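Call for participants: household cleaning diary study

Trotness is looking for people to take part in a study of how cleaning products are bought, stored and used at home. The study is open to anyone aged 18 or over who does at least half of the cleaning in their household. You do not need any special knowledge, and you do not need to be especially tidy.

Closing date for applications: September 13, 2021

Background

Trotness is a small research office that looks at everyday buying habits. Our work is mostly done through diaries, short interviews and home visits. Earlier this year we ran a postal survey on cleaning products and had 2,016 completed forms back. The survey told us which products people buy, but very little about what happens to them once they are in the house. Many people wrote in the margins that they had three or four part-used bottles of the same thing under the sink, or that they kept buying a product they no longer liked out of habit. We would like to look at this properly.

The new study is called Flores. It will run for 9 weeks and will involve 300 households.

What you will be asked to do

At the start you will fill in a form listing the cleaning products in your home. This includes washing-up liquid, laundry products, bathroom and kitchen sprays, bleach, floor cleaner and anything you mix yourself. It does not include soap, shampoo or other products for the body.

After that you will keep a diary. Each time you finish, open, buy or throw away a product, you write down what it was, where it was kept and what you used it for. Most entries take a minute or two. If nothing has changed that week, you tick a box to say so and send the page as normal.

You can keep the diary on paper or online. Paper diaries come with prepaid envelopes. Please choose one or the other when you apply, as we cannot move people between the two once the study has begun.

Near the end there is a telephone interview lasting up to 50 minutes. We will go through your diary with you and ask about some of the entries. The interview is recorded so that it can be typed up, and the recording is then deleted.
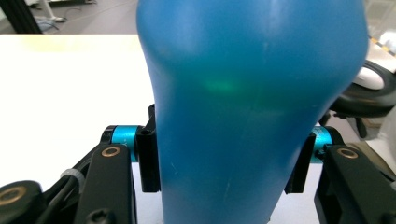
Blue plastic bottle.

We are interested in containers as well as what is in them. Please keep empty bottles, tubs and refill pouches until you have written them in the diary. After that you can recycle them, reuse them or put them in the bin as you usually would. We would like to know which of these you did. If you pour a product from one container into another, write down both.

Do not change your habits for the study. If you would normally leave a nearly empty bottle at the back of the cupboard for months, leave it there. There are no right answers and your diary will not be marked or compared with anyone else's.

Who can take part

You can apply if you:

are aged 18 or over
do at least half of the cleaning where you live
expect to stay at the same address for the whole of the study
can read and write in English, or have someone at home who can help you with the diary
are able to take a telephone call during the day or in the early evening

We would particularly like to hear from people in shared houses, people who live alone and people who have moved home in the past year. These groups were under-represented in our postal survey.

You cannot take part if you or anyone in your household works for a company that makes or sells cleaning products. People who clean for a living are welcome, but the diary should only cover your own home.

Only one person per household can apply. Others in the household may be mentioned in the diary ("my son used the last of it") but should not be named.

Home visits

A small number of participants will be asked if they would also accept a home visit. One researcher will come, look at where products are stored and make notes. The visit is voluntary and saying no will not affect your place in the study. Researchers carry a Trotness identity card and will always arrange a time with you first.

Payment

Participants who complete the diary and the interview will receive £50 in shopping vouchers. Vouchers are sent by post after the interview. People who have a home visit will receive a further voucher, and the amount will be confirmed when the visit is arranged. If you have to leave the study early, please tell us. We will pay for the weeks you completed.

We do not pay for the products you buy.

Your information

Your name and address are kept apart from your diary and are used only to contact you and send the vouchers. Diaries are given a number when they reach us. We may quote short passages in our report, but not in a way that would identify you. You can withdraw at any time before the interview and ask for your diary to be destroyed.

How to apply

Fill in the application form on the Flores page of the Trotness website, or ask for a paper form at our front desk. The form asks for your age group, the type of home you live in, how many people live there and whether you prefer a paper or online diary.

We expect more applications than places. Households will be chosen to give a reasonable mix, so an early application does not have a better chance than a later one. Everyone who applies will hear from us by the end of September, including those who have not been given a place. Starter packs will be posted to participants after that.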